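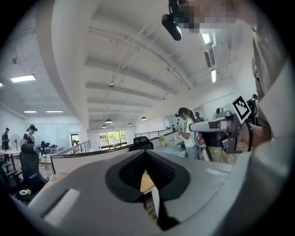
Recording a demonstration set with the hand-held grippers

Robotics club build notes, Sturnumum workshop track
Written by Odette Boyer, with corrections from Farhad Shojaei
Last changed December 28, 2025

This page covers how to record a set of demonstrations with a pair of hand-held grippers, from setting up the desk to handing in the files. It assumes you have done the safety briefing and have your own folder on the club drive. If you are on the Pichon team, read the note on left-handed users near the end before you start.

What you need

One pair of grippers, left and right
The head-mounted unit and its cable
A marker for each gripper, plus the desk marker
Velcro strips and white tape
A desk with the objects for your task
A partner to run the recording laptop

Sign the grippers out as a pair. The jaws on the older pair are worn and the two pairs do not close to the same width, so a mixed set gives you recordings that can't be used together.

Step 1. Check the grippers

Squeeze each handle a few times and watch the jaws. They should close evenly and open all the way again when you let go. If one side drags, look in the ridges of the jaw pads for bits of foam or tape and clean them out with a dry brush. Don't use oil.

Press down on the velcro strips. If a corner lifts, replace the whole strip. Any tape on the housing should lie flat and stay out of the camera's view of the jaws.

Step 2. Mount the markers

The marker goes on top of the gripper with the printed side out. Push it until it clicks, then try to wiggle it. A marker that moves even a little will show up later as a gripper that jumps around in the playback. Check the number on the back against the sheet in the lid of the case. Left and right are easy to swap, and the software won't warn you.

Wipe the marker with a dry cloth. Fingerprints are fine, but glare from the ceiling lights is not. If the laptop keeps losing a marker in one part of the desk, turn your whole setup a quarter turn and try again.

Step 3. Put on the head unit

Tighten the band before you plug in the cable. The lens should point down at the space where your hands will be working. Have your partner look at the preview and tell you when both grippers are in view with your elbows bent.

Run the cable up and behind you. Leave enough slack to turn your head both ways.

Step 4. Calibrate

Hold both grippers over the desk marker and keep still until the laptop beeps. Move them slowly out to the sides, back to the middle, then up to chest height. Your partner should see both outlines follow without gaps. Do this again whenever someone new puts on the head unit, and after any break where the gear was set down.

Step 5. Record

Start every take with both jaws open and both grippers above the desk. Say "start" so your partner knows to begin. Do the task at a steady speed, a bit slower than you would with bare hands. Finish in the same position you started in and say "stop."

Record 5 good takes before you change anything on the desk. Then move the objects and record again. Use 3 different layouts for a club task. The Urnthorpe entry rules ask for the same.

If you drop something, keep going if you can pick it up with the gripper. If you have to put the gripper down, stop the take and mark it as bad. Don't delete bad takes. Farhad uses them when he checks the trimming script.

Hands get tired faster than people expect. Swap with your partner after 2 layouts, or earlier if your grip starts to slip.

Step 6. Check and save

Play back the first and last take of each layout. Look for these problems:

Marker lost for more than a moment
Jaw opening stuck at one value
Your sleeve covering a gripper
Video and gripper motion out of step

The last one usually means the cable was loose. Reseat it at both ends and record that layout again.

Name the folder with your team name, the task and the layout number, for example pichon_cups_2. Use lowercase and no spaces. Copy it to the club drive and open one file from the drive to be sure it copied.

Left-handed users

Keep the left gripper in your left hand and the right in your right, whichever hand leads. Write the leading hand in the notes file. The Pichon team had to redo its August recordings when this was left out.

Packing up

Take the markers off before the grippers go in the case. Coil the cable loosely and lay it on top. Charge the laptop. If anything is cracked or loose, put a note in the case and tell Odette, and don't glue it yourself. Spare jaw pads are in the Sotenley drawer, second from the bottom.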